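Giving Up the Second Car

22 April 2026

We sold the second car 11 months ago, and a few people have asked me how that went, so I'm writing it down in one place.

The car was a small hatchback that I drove to work and almost nowhere else. It needed new tires and a timing belt in the same month, and the quote from the garage came to more than I wanted to spend on something that sat in a parking lot all day. We talked it over for a week and then sold it to the dealer out on Padero Road. I could have gotten more by selling it myself. I didn't want strangers calling in the evenings.

My commute is 8 miles. On a good morning that took me twenty minutes by car. By bus it takes fifty, counting the walk to the stop and the wait at Aranda, where I change lines. I knew that number going in and it still bothered me for the first month. I kept working out what else I could have done with the extra half hour. After a while I quit doing that and started reading, and now the ride home is where most of my reading gets done.

The first bus is usually half empty. The second one is full by the time it gets to me, and I stand for most of it. I bought a backpack with a chest strap because the shoulder bag kept sliding off whenever I reached for the pole. I also switched to shoes I can walk a mile in and keep a better pair under my desk.

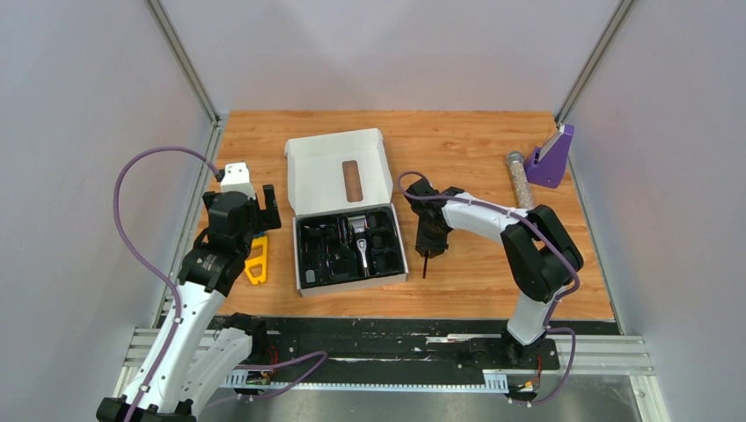
Money is the part people want to hear about. Insurance was the biggest saving, then gas, then the parking permit, which I had forgotten was a yearly charge until the renewal letter didn't come. The bus pass costs 50 dollars a month. Even with a few taxis thrown in, we are well ahead. I had a spreadsheet going for the first three months and then stopped filling it in, as the answer was not going to change.

There are things I miss. Groceries used to be something I did on the way home without thinking about it, and now they take planning. We do one large shop in the remaining car and I pick up small stuff at Binier, the corner store two blocks from my stop. It is expensive for milk and fine for everything else. Dentist appointments are a nuisance. The office is on the far side of town with no direct line, so I either take the whole morning off or we trade the car around – and trading the car around means one of us gets up at six.

Winter was better than I expected. The bus was late on snow days, but the roads were bad for everybody and I wasn't the one driving on them. What I minded more was the rain in the fall. The shelter at Aranda has a roof and no sides, and the wind comes straight through it. I own proper rain pants now. They look terrible and I wear them anyway.

I did try biking. I rented one from Fistevel for a month last summer, and the ride itself was pleasant until the last stretch, where the shoulder disappears and the trucks come close. I rode it 3 times and went back to the bus. The county has plans to widen that road, and if they do I'll give it another go.

Would I recommend it? It depends on the bus. Ours runs every fifteen minutes in the morning, and if it ran once an hour I would have bought the tires. Before you sell anything, try riding for two weeks with the car still in the driveway. I only did four days, picked four dry ones, and learned about the rain later.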